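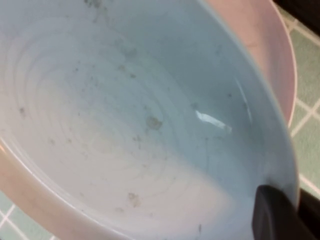
**Can I use the Plumari open day recordings in a paper?**

You can use them for research and teaching under the licence in `LICENCE.txt`, as long as you cite the dataset by name and version. Commercial use needs written permission from the Plumari project.

# Plumari Open Day Recordings

Version 2, released 12/03/2021

Recordings of a robot arm handling dishes, made during the August open day at the Stolow workshop. The open day was organised by Grosulik and held in the Magalhães building. Visitors watched from behind a barrier while an operator ran the arm by remote control. The recordings were tidied up afterwards and packaged for release.

## Contents

- 424 episodes, each one a single attempt at a task
- 7 sessions, split by operator shift
- 4 tasks: `rack_load`, `rack_unload`, `bowl_move`, `free_play`
- wrist view and fixed view for every episode
- gripper position and arm joint readings
- a text label for each episode, written by the operator

Audio was not kept. Visitors were talking near the table for most of the day and we had no consent forms that covered speech.

## Layout

```
plumari/
 sessions/
 labels/
 splits/
 LICENCE.txt
 CHANGES.txt
```

Each session folder holds one subfolder per episode. Video is in `wrist` and `fixed`, readings are in `state.csv`. Timestamps are in seconds from the start of the episode. The two video streams were aligned by hand for the first session and by clock for the rest, so the first session may drift by a frame or so.

## How the demonstration ran

Visitors came through in small groups. The operator said which task was next, recorded an attempt, then reset the table. Younger visitors were allowed to pick the next dish by pointing at it, so the order within a session is not balanced. If you need balanced tasks, use the lists in `splits/` and ignore the session order.

Failed attempts were kept. An episode is marked `fail` if the operator gave up, dropped the dish or pressed the stop button. It is marked `ok` if the dish ended up where the operator said it would go. A few are marked `unclear`, mostly from the end of the day when the operator was answering questions and forgot to fill in the form.
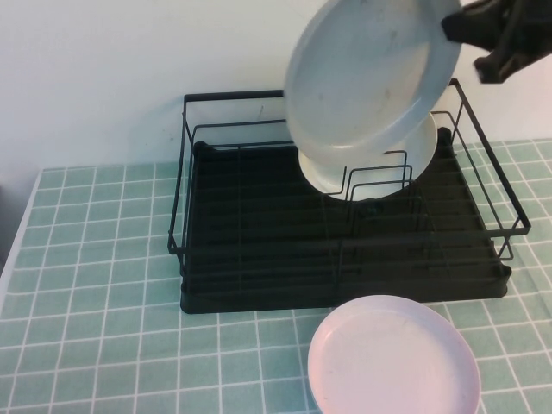 Labels for the rack tasks were the hardest part of the release to get right. In version 1 they were assigned by a reviewer looking at one still from the middle of each episode, and a fair number came out wrong. A plate held by its rim over the rack, with another one already standing in the wire dividers below it, fits `rack_load` and `rack_unload` equally well. Version 2 uses the operator's own note and a check of the first and last frames. Where those disagreed, the episode was moved to `free_play`.

## Known problems

- Plates often hide one another in the fixed view. Do not rely on it alone to count what is in the rack.
- Glare appears on the bowl and on parts of the tile-patterned table. Exposure was left on automatic, so brightness can change within an episode.
- The dishes have marks and specks on them. We did not label these, and the dataset should not be used to judge whether a dish is clean.
- The gripper fills part of the wrist view. No mask is supplied.
- One session has a gap in the joint readings. It is listed in `CHANGES.txt`.
- All episodes come from the same workspace, so expect poor transfer to other kitchens or other racks.

## Suggested use

The set is suitable for trying out imitation learning code, for testing alignment between two views, and for class exercises on labelling. It is too small and too narrow to train a general policy. Our own use has been mostly the second of these.

## Privacy

The fixed view was aimed at the table and wall. Every episode was watched in full before release and any with a visitor in view were removed. If you find one we missed, open an issue with the session and episode number and we will take it down. 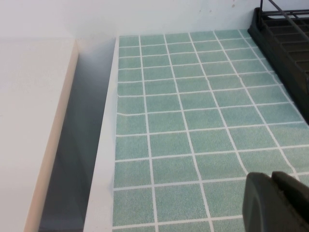
**Do I have to download every session to get started?**

Each session is a separate archive and can be used alone. We suggest starting with the second one, as it covers all the tasks and has no gaps in the readings. Download `labels/` and `splits/` as well, because the loader expects both folders to be there.

## Changes from version 1

- rack labels redone, as described above
- colour correction removed, original video restored
- `outcome` column added to the label files
- spelling of task names made consistent

## Citation

Please cite as "Plumari Open Day Recordings, version 2, Stolow". Corrections to labels are welcome as pull requests against the `labels` folder, one session per request.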